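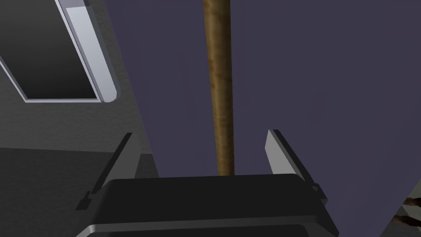

**R. Dunmore**

October 11, 2026

Hesitstead bypass, fill for the north bridge approach. Picked up from the last entry, where the second batch of clay fill was still drying in the oven.

All samples out and weighed this morning. Moisture is higher at the stream end, as expected after the rain. Bag 6 had a split seam, so I have left its result out of the plot and put a line through it on the sheet. Don't use it.

Compaction check on the top layer, same method as before. Nuclear gauge on site, then sand replacement at two of the same spots to compare. The gauge reads a little dense against the sand. It did the same in February on the old haul road, so I think it is the clay and not the gauge. Petero calibration block read fine before and after.

Thirteen spots tested in all. Two failed, both close to the back of the abutment where the big roller can't reach. The gang had used the plate compactor there but the layer was too thick for it, I dug down beside the wall and the bottom of it was still lumpy. Told site to take it out and put it back in thinner lifts. They want to know if they can use the Shawky stone there instead of the clay. I'd be happy with that behind the wall as long as the drainage layer is not fouled. Needs the designer to agree in writing first.

Settlement plates: read all of them except the one at chainage 597, which is under a heap of topsoil. Asked for the heap to be moved. The others have hardly shifted since the last reading. The plate nearest the culvert had mud on the rod and the first reading was nonsense, so I cleaned it and read it again. The second figure is the one in the table.

Lab jobs:

- Plastic limit on the new borrow pit clay still to do. Soaking overnight.
- Shear box is sticking again at the start of travel. Stripped it and found grit under the carriage. Ran it empty afterwards and it moved freely, but check it before trusting the first few points.
- Iteck are sending a new load cell for the CBR press. Until it comes, use the old proving ring and write down which one you used. Last week's sheets don't say.
- Out of medium sample bags. Large ones are fine for now, but label the bag and not only the tie.

Question about the stone. Shawky's grading sheet shows more fines than the sample I sieved from their last delivery. Mine came from the top of the stockpile, so it may just be that the fines had washed down. Will take another from lower in the heap, three shovels from different sides, mixed and quartered.

Retest behind the abutment once the new lifts are in. Take the small gauge stand, the ground there is too tight for the other one. Oven left on at 105 with the borrow pit tins on the middle shelf.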